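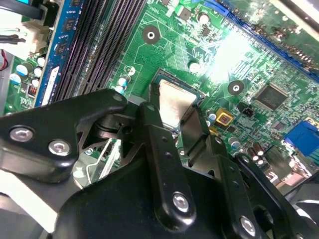 Why did one-party states bother holding elections?

Asked by Elmarie Buthelezi in History and Politics
Tags: elections, one-party rule, eastern europe, family history

I'm writing up some family history and have got stuck on something that is probably basic. My grandmother grew up in Tukberg, a small place in the east, and lived there until she was 42. She left a notebook in which she wrote down ordinary things like prices, weather and who had visited. Every few years there is an entry saying she went to vote. One of them says she went at 10 in the morning, was given an orange for the children, "folded the paper and put it in", and was home before the soup was done.

There was only one list of candidates. She says so herself in another entry. So my questions are:

1. If there was only one list, what was the point of holding the vote?
2. What would have happened if she had stayed at home?
3. Why does she write "folded the paper" and never mention marking it?

I have read a general book on the period but it gives the elections one paragraph and says they were for show. For show to whom? Everyone knew the result. It seems a lot of trouble and expense, with the halls decorated and people going round knocking on doors.

Not looking for anything too academic. A book I could get from an ordinary library would be good as well.

Edited to add: someone asked which years. The voting entries run from the early 1950s to the 1970s. The months vary.

3 answers

Answer by Tumelo Msimang
Accepted by the asker

I'll take your third question first as it is the easiest.

In several of these countries you didn't need to mark the paper at all. It had the name or names already printed on it, and an unmarked paper counted as a vote in favour. You took it, folded it and put it in the box. In East Germany people used to say they were "going folding" when they meant going to vote. In the Soviet Union you voted against a candidate by crossing the name out. There was normally a booth or a curtained corner somewhere in the room, so on paper the vote was secret, but hardly anyone had a reason to go in there unless they wanted to cross something out. Walking over to it was noticed. Your grandmother's note fits this very well.

On staying at home. Voting was not always a legal duty, but turnout was treated as something local officials had to deliver. Each district had people whose job was to get everyone on the list through the door, and they would call at the house, sometimes more than once, later in the day. A ballot box might be carried round to the old and the ill. What happened to someone who still refused depended a lot on the place and the decade. In the early 1950s it could be serious. By the 1970s it was more likely to be a conversation with your manager, a mark on a file, or trouble later when you wanted a better flat or a university place for your son or daughter. Some people used this the other way round and told the canvassers they would come and vote once the roof had been mended. There are records of that sort of bargaining, and now and then the roof did get mended.

As to the point of it, historians give several reasons and they don't exclude each other.

The state claimed to rule in the name of the people. The constitutions said that power came from elected bodies, so those bodies had to be elected somehow. Dropping elections altogether would have meant admitting something that the government did not want to admit, at home or abroad. Official results were sent round the world's newspapers and quoted in speeches.

It was also a check on the officials themselves. If a town came back with a lower turnout than its neighbours, somebody higher up would ask why. The same goes for crossed-out papers and for remarks written on them, which were collected and read. The government had very few ways to find out what people thought and this was one of them, although a poor one, as local officials had every reason to tidy up their numbers.

Then there were the meetings. In the weeks before the vote, candidates or party workers met residents and took complaints about buses, drains, shop opening times and so on. Those complaints were often quite frank. Nothing important was decided there but a good deal of small business was done.

Last, getting everybody to do the same thing on the same day had an effect of its own. If you think the result is nonsense, but you see the whole street walk to the hall and fold the paper, you have no idea how many of them think as you do.

The orange: polling places commonly had a buffet with things that were hard to get in the shops. It brought people in early. Ten in the morning would be about right for someone who wanted the good food but didn't want to queue at the opening.

For reading, look for edited collections on elections under dictatorship. Chapters vary a lot, but you can skip to the country you want. Ask for an interlibrary loan if the branch hasn't got one.

Comments on this answer

Elmarie Buthelezi: Thank you, the folding part explains it completely. I had been wondering whether she had left something out. There is another entry where she writes "they came for uncle with the box" and I had taken that to be about a coffin. It must be the ballot box, he couldn't walk by then.

Tumelo Msimang: That sounds right. Does he turn up in later entries?

Elmarie Buthelezi: Yes, for 6 more years, so definitely not a coffin.

Nighat Swati: Small point, the rules on crossing out were not the same everywhere. In some countries there were more names than seats on the list at certain times, Poland and Hungary for example, and where a name stood on the paper mattered. I wouldn't assume the Soviet or East German way without checking.

Tumelo Msimang: Fair. I should have said that. Elmarie, if the notebook mentions more than one name on the paper it would be worth looking up the electoral law for that year.

Answer by Elikem Sulemana

They did it because dictators like to pretend. Same everywhere. You get 99 per cent and then you can say the people love you. I wouldn't spend too much time on it, there was no choice so it wasn't an election.

Comments on this answer

Nighat Swati: This doesn't answer 2 or 3.

Elikem Sulemana: The question in the title was why, I answered why.

Answer by Annatjie Rampersad

Agree with most of the accepted answer. I'd add something on sources, as you are doing family history and may want more than the notebook.

Local newspapers are the best place to start. They printed the candidate's photograph and a short life story before the vote, and a report afterwards which usually said who voted first and what the weather was like. If the paper for the Tukberg district has been scanned you could match the reports with her entries. I did this for my husband's family in Gresden and found his great-aunt named as the first voter at her hall, two elections running. She must have got up very early.

Next would be the regional archive. Voter lists were not always kept but the reports sent up by the polling commission often were, and they can include complaints word for word. Write to them first with the name of the village and the years. When I wrote to mine the reply took 2 months and the copies were cheaper than I expected. Put the request in the local language if you possibly can.

There is also a thin local study by a schoolteacher called Avotiņš, with a chapter on public holidays and voting days in Viltine. I don't think it was ever translated. It's mostly interviews and he doesn't give dates for half of them, so treat it with care, but the people talk about the buffet at length. Sausage, mainly, and lemonade for the children.

One caution. A diary that says little about politics doesn't show whether the writer was for or against. People knew a notebook could be read by somebody else. My husband's great-aunt, the early voter, turned out to have had a brother sent away in April of the year before, and there isn't a word about him in any of her letters.

Comments on this answer

Elmarie Buthelezi: Very helpful, I hadn't thought of newspapers. Do you remember whether you had to prove you were related before the archive would send anything?

Annatjie Rampersad: Not for the commission reports. For personal files yes, they wanted birth certificates back to the person concerned.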